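Madent opens orders for two-arm tabletop kit with wrist cameras

Madent has opened orders for a two-arm robot kit meant for labs, training centers and small workshops that want to teach robots to handle everyday objects. The company said on 12th September that the kit, called the Zirus, can be ordered now and that the first units will ship in December.

The kit includes two arms, two parallel grippers, a small camera for each wrist, a fixed camera with its own stand, and the software used to record and replay tasks. Buyers supply their own table and computer. Madent says the arms clamp to any flat bench that is strong enough to carry them, and that the grippers come off with a hand tool.

The company is selling the kit mainly on its cameras. In many tabletop systems the wrist view is an add-on that the buyer has to mount and wire. On the Zirus the camera sits behind the gripper and looks out along the fingers, and its cable runs inside the arm. The picture goes to the same recording as the arm positions, with one shared clock.

A wrist view is most useful in the last part of a reach, when the arm itself can block what a fixed camera sees. It also has limits on shiny surfaces, where a lamp overhead can show up as a bright spot between the fingertips and make it hard to judge how far away the table is.

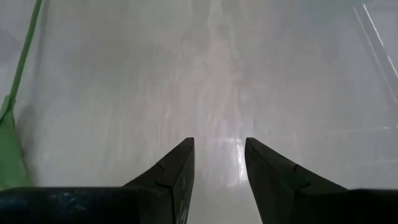 Wrist camera view, with the gripper fingers open over a pale, shiny surface.

Madent's product notes deal with this directly. They advise users to record some sessions on glossy tables and some on matte ones, and to leave the camera exposure fixed during a run. A matte table cover is sold separately. The notes also say that clear objects such as glass and plastic film are still difficult, and that users should plan on more recordings for them than for solid, colored items.

The software comes with a set of starter tasks. One group is built around flower arranging, with artificial stems and glass vases that buyers can find in most home goods stores. Stems are thin and bend when they are gripped, petals hide the part the fingers need to reach, and a narrow vase neck leaves little room for error. Other starter tasks cover folding small cloths, sorting cutlery and closing lidded boxes.

Each task comes with a written setup sheet and a short list of the objects needed. Users can change the list or write their own task from a blank form. Recordings are saved in open file formats, and Madent says they can be moved to another training program without a license key. 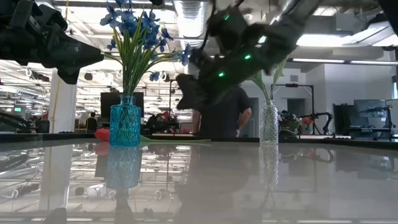 Two black grippers above a glossy table, with blue artificial flowers in a turquoise glass vase.

The arms are guided by hand or with a pair of handheld controllers. Hand guiding is part of the base price. The controllers are an extra, as is a foot pedal that starts and stops a recording. In both modes the speed limit is set in software, and it can be locked by a supervisor so that new users cannot raise it. Status lights on each arm are meant to make its state easy to check from across the room.

Madent lists the kit at 346 dollars a month on a lease that covers both arms, software updates and replacement finger tips. There is no purchase option for now. The lease can be ended after 15 months, and the company will take back the hardware at its own cost if it is returned in the original cases.

Sales and support will be handled by Emgate, a distributor that already carries Madent's single-arm model. Emgate will run a one-day setup visit for each new customer - this is included in the lease - and will keep spare grippers and cameras in stock. Repairs that go beyond a swap of parts will be done at Madent's plant in Huang.

The warranty on the arm joints is 2000 operating hours. Cameras and cables are covered for the length of the lease. Finger tips are treated as wear items and are replaced on request, with a limit of one set per arm each month.

Some questions are still open. Madent has not said how many units it can build before the end of the year, and the order page gives no delivery date for customers who sign up after the first batch is filled. The company also has not published figures on how well the starter tasks run once a system has been trained on them. It says results depend too much on the number and quality of a customer's recordings for a single figure to be useful, but that it plans to release its own test recordings along with the first units.

Owners of the single-arm model can use their existing gripper on the new arms with an adapter plate. The older wrist camera will not fit. Recordings made on the single-arm model can be opened in the new software, though they cannot be mixed with two-arm recordings in the same training run.

Orders are taken through Emgate's website. Schools and public training centers can ask for a lower monthly rate by sending a short description of the planned course with the order form.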